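Géographie urbaine 2 -- Notes de la séance 6
Les villes mono-industrielles : le cas de Tundik

Bon, je reprends ici ce que j'ai dit au tableau, en un peu plus ordonné (j'ai parlé trop vite sur la fin, Manon Lachance me l'a fait remarquer et elle a raison). Gardez ces notes avec le plan de la ville distribué à la séance 5.

1. De quoi parle-t-on?

Une ville mono-industrielle, c'est une ville où un seul employeur, ou une seule filière, fait vivre presque tout le monde. Attention, la taille n'entre pas dans la définition! On peut avoir un bourg minier ou une ville moyenne avec son aciérie. Ce qui compte, c'est la dépendance : les salaires, bien sûr, mais aussi les impôts locaux, le chauffage, parfois l'hôpital et la salle de spectacle.

À Tundik, c'est la cimenterie Cerko. Le quartier ouvrier a été bâti pour elle, la gare aussi, et l'école technique formait directement pour ses ateliers. En mars, l'usine comptait encore 800 salariés, et 414 d'entre eux habitaient à moins d'un quart d'heure à pied du portail. Retenez ce deuxième chiffre, on en aura besoin pour la carte.
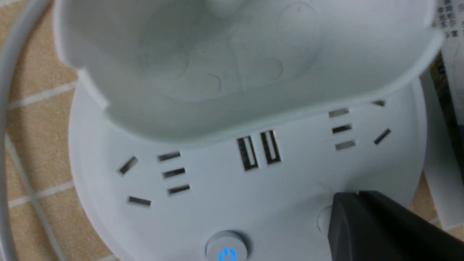 La dépendance prend deux formes, et vous les confondez souvent dans les copies. Il y a la dépendance par l'emploi, que tout le monde voit, et la dépendance par les réseaux, beaucoup plus sournoise. Prenez une multiprise comme celle-ci, blanche, avec ses deux prises et ses deux ports USB entre les deux : quatre appareils peuvent y être branchés sans rien avoir en commun, sauf la multiprise. À Tundik, la chaufferie de l'usine joue ce rôle-là pour les logements, la piscine et la bibliothèque. On peut très bien ne connaître personne chez Cerko et avoir froid le jour où la chaufferie s'arrête.

2. Une ville qui cherche à se diversifier

Trois pistes ont été discutées en cours :
-- le centre de formation Skillville, installé dans l'ancienne école technique, qui accueille 300 stagiaires;
-- la petite zone artisanale de la rue Kennedy, encore à moitié vide;
-- le tourisme de patrimoine, autour du vieux bourg (la première mention écrite date de 1581).

Je reste prudente sur le tourisme. Un joli clocher ne remplace pas une paie, et la liaison ferroviaire est mauvaise. Skillville me paraît plus solide, à condition que les gens formés restent sur place -- et là, on n'a pas encore de données. Si vous en trouvez, apportez-les, ça m'intéresse vraiment!

3. Travail à rendre

Une page et demie, pas plus, à déposer pour le 17 juillet 2026. Vous choisissez une ville mono-industrielle autre que Tundik et vous procédez dans cet ordre :

a) Identifiez l'employeur dominant et dites depuis quand il domine.

b) Séparez bien les deux dépendances (emploi et réseaux). Un petit schéma à la main me va très bien.

c) Lisez au moins un texte de la bibliographie et servez-vous-en. Le chapitre de Nathalie Kowalchuk sur les chaufferies d'usine est le plus abordable, commencez par là si le vocabulaire vous fait peur.
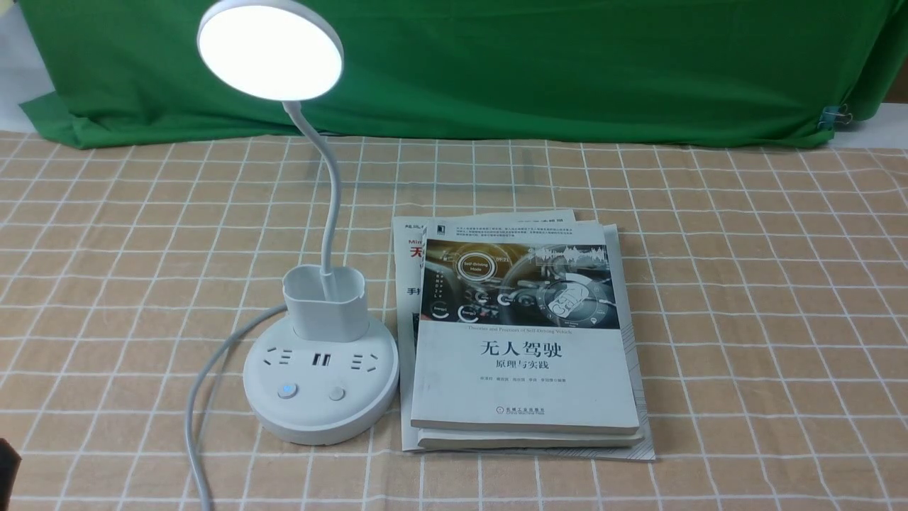 d) Terminez par une piste de diversification et son principal obstacle. Une seule piste, bien argumentée, plutôt qu'un catalogue.

Pour la séance 7, relisez la partie sur les impôts locaux et apportez le plan de la ville. On colorie!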